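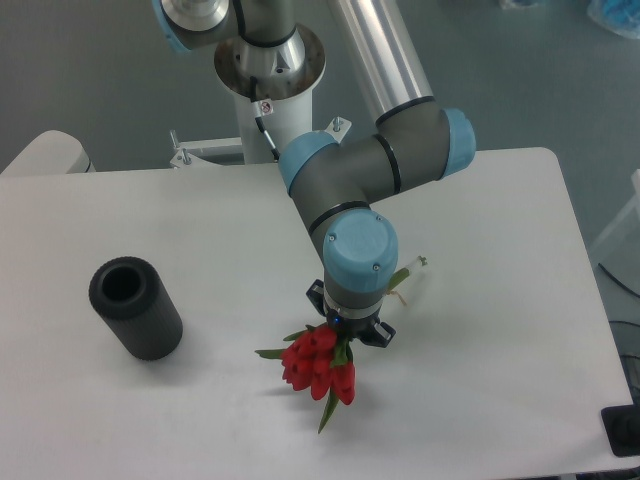
The spring part of the Kivden Table Flowers project is now behind us, and we're very glad to be writing to everyone at the Vatow Fund with news of how your money has been put to use. As you may remember from our application, the idea was a simple one: cut flowers, every week, on the tables where people in Kivden sit down together, and a short session beforehand so that whoever wants to can learn to choose, trim and arrange them. We had planned to begin with mixed bunches and leave single-flower arrangements until later, but tulips were so good and so plentiful that we changed the order around. Red ones have been the favorite by a long way, and when you see a bunch with the heads still closed, next to a black vase with that ribbed surface, on a plain white table, you understand why people asked for the same again the week after. We had worried that black vases would look gloomy. They don't, at least with red, and the green of the leaves comes up beautifully against them too.

Where the money went

The grant for the period covered flowers, vases and a small set of tools. We bought 185 bunches in all, most of them from Prellov Growers, who are a short drive away and who let us collect early in the morning before their shop opens. When Prellov ran low near the end of the season we turned to El Fassi Flowers on the market square, a little dearer per bunch but very good about putting aside what we needed. We also bought 19 vases, all black and all the same shape, and this took up more of our time than we care to admit. We looked at glass, we looked at white, we looked at a very pretty blue one that fell over if you breathed on it. In the end we wanted something with a wide enough opening that a full bunch goes in without a fight, and heavy enough at the bottom to stay put when somebody leans across for the salt.

There is $700 left from the vase and tool lines, mainly thanks to a discount on the vases for ordering them together. We would like to ask your permission to move this amount to flowers for the fall. If you would prefer to have it returned or kept for replacements, please do tell us and we'll be happy to go along with that.

How the sessions have run

We meet on Thursday mornings in the ground-floor room, which has good light and a sink close by. Each session begins with the bunches laid flat on the table, heads all one way, and a talk through what has come in that week. Then we trim. It sounds like nothing, but trimming has turned into the heart of the morning! People have firm views on it. Some cut straight across, as their mothers did, and some cut on a slant, and we have had a long and very friendly argument going since the second week that shows no sign of being settled. We let everyone cut their own way and have seen no great difference in how long the flowers last.

The other big subject is ties. A bunch comes held together with string or tape, and the question is whether to take it off before the flowers go into the vase or after. We started out taking it off first. What happened, week after week, was that the tulips went in every direction the moment they were let go, and the first stem in the vase was always leaning the wrong way by the time the last one arrived. Now we lower the whole bunch in while it is still tied, turn it until the leaves sit nicely, and only then reach down and snip.

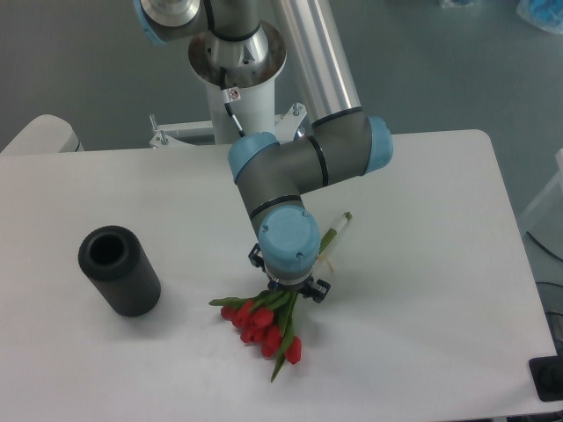
There is a small drawback, in that you need a narrow pair of scissors to get at the tie once the stems are inside, and we only had kitchen ones to begin with. We have since bought five pairs of florist's snips out of the tool line, and they have been worth every cent. The fingers of our beginners are safer, and so are the leaves, which were getting a bit chopped about.

From the room the arrangements go out to the places that signed up: the lunch club, the reading room, the clinic's waiting area and the long tables at the Kivden hall. We take fresh ones and bring the old ones back on the same trip, wash the vases, and stand them upside down overnight. Ribbed vases look lovely but they do hold on to dust on the outside, and an old soft toothbrush has proved the best thing for that.

What people have told us

We left a notebook at each place and asked for comments, good or bad. Most of what was written is kind. At the lunch club somebody wrote that they had moved seats to be nearer the flowers. In the reading room there was a complaint about pollen one week when we used lilies, and it was a fair one, so lilies are off the list for indoor tables. The clinic asked for lower arrangements, so that people on opposite sides can see each other, and we have been cutting theirs shorter — it took two tries to get right, with the first lot so short that the heads sat in the opening like eggs in a cup.

What has been harder

Collection is our weak point. It rests on one van, and when the van was being repaired in the middle of the season we missed a week at two of the places. We should have let them know sooner than we did. Prellov have now offered to drop off on weeks when we are stuck, for a small charge that we can cover. We also bought too many bunches at the start, before we knew how far one would stretch, and a good part of the first order was given away at the door. No one minded, but we keep a tighter list now.

Next steps

Sessions stop over the summer and start again in September, with dahlias to begin and then whatever the growers can offer as it turns colder. We want to try branches and seed heads toward winter, which cost very little and sit well in a dark vase. A second group has been asked for, in the late afternoon, for those who work, and we will cost this out and send you the numbers before we commit to anything. You would be most welcome to come by on any Thursday and get your hands wet. Coffee is on from the start, and there are aprons on the hooks by the door.

With warm thanks,
Kivden Table Flowers

Print this page
E-mail this page

Search reports
Enter keyword Go

Related items
Kivden Table Flowers: application summary
Kivden Table Flowers: fall session times
Caring for cut tulips at home
Visiting Prellov Growers: directions and parking
Vatow Fund: how to send in your report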